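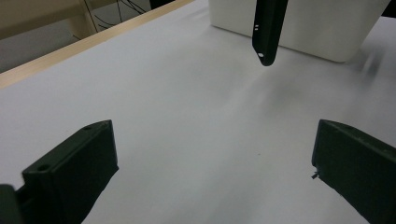

Collecting demonstrations, part four: start poses and bad episodes

April 24, 2020

The count stood at 615 usable episodes this morning. The target for the first training run is 1,000, and at the current pace that leaves a good deal of work. I have been keeping notes on what gets an episode thrown out, and this post is mostly those notes.

A short recap of the setup. Demonstrations are recorded with two hand-held grippers, each with its own camera. The operator holds one in each hand and does the task at normal speed. The recorder, which I call Wollura for reasons that go back to an old file server, saves both video streams, the finger opening and the estimated path of each gripper. One episode is one attempt at the task, from a button press to a second button press.

The task is two-handed opening and unpacking of a box on a table. I picked it in September after the single-arm version stopped teaching me anything new. A policy that learned to open a lid with one gripper did it by shoving the whole box along until it hit something. With two grippers, one can hold and one can lift.

Start poses

The first batch had a problem I should have caught sooner. I began nearly every episode with both grippers in the same place, low and close to the table edge. The model trained on that batch did well from that pose and poorly from anywhere else. Shifting one gripper by a hand's width was enough to make it stall.

I now vary the start on purpose. Before pressing the button I read a line from a shuffled list: left near, right far; left high, right low; both wide; and so on. The fingers always start open and empty. An episode that starts with something already in the fingers is a different task and goes into a different folder.

The list also decides where the box goes. I had been trusting myself to place it at random, and when I plotted the positions they made a tight cluster slightly right of center. People are poor random number generators and I am no exception.

Keeping the other gripper in view

For two-handed work, the model needs to know where the second gripper is in relation to the first. Path estimates give this in principle, but they drift apart over a long episode. Having one gripper pass through the other's view gives a visual reference. I ask for at least one such moment early in each episode, and I check for it when reviewing.

The complication is that dark fingers against a bright tabletop push the exposure around. With automatic exposure, the white surface went gray whenever the fingers closed and came back when they opened. The model could in theory read finger state from table brightness, and I would prefer that it did not. Exposure is now fixed per session.

What gets rejected

These are the tests an episode has to pass, in the order I run them:

Tracking continuous for both grippers, no jumps.
Both streams present, with clocks agreeing to within 10 milliseconds.
No pause longer than two seconds in the middle of the motion.
Task finished, or failed and recovered. Failed and abandoned is out.
Operator's free hand or sleeve not doing any of the work.

The tracking test removes the most. A plain white tabletop offers very little for the visual tracker to hold on to, and when a camera points straight down at it the estimate starts to slide. Tilting the gripper so that the table rim and whatever lies beyond it stay in view fixes most of this. I had planned to clear the background completely, and dropped the plan after comparing drift on two short sessions. Clutter at the far side of the table is useful here.

The pause test was added after I found that the policy had learned to hesitate. I hesitate before lifting, so it did too, and it sometimes never resumed.

Storage and labels

Episodes go from Wollura to the storage box, Jastari, at the end of each session. Review happens there, at double speed, with a keep or drop mark and one word for the reason. I used to write full sentences and never read them again.

Next

I will train an early version at 800 episodes to check that the varied starts are doing what I want, then continue to the full set. If the stalls are gone, the next change is a second table height. If they are not, I will look at the path estimates again before recording anything else.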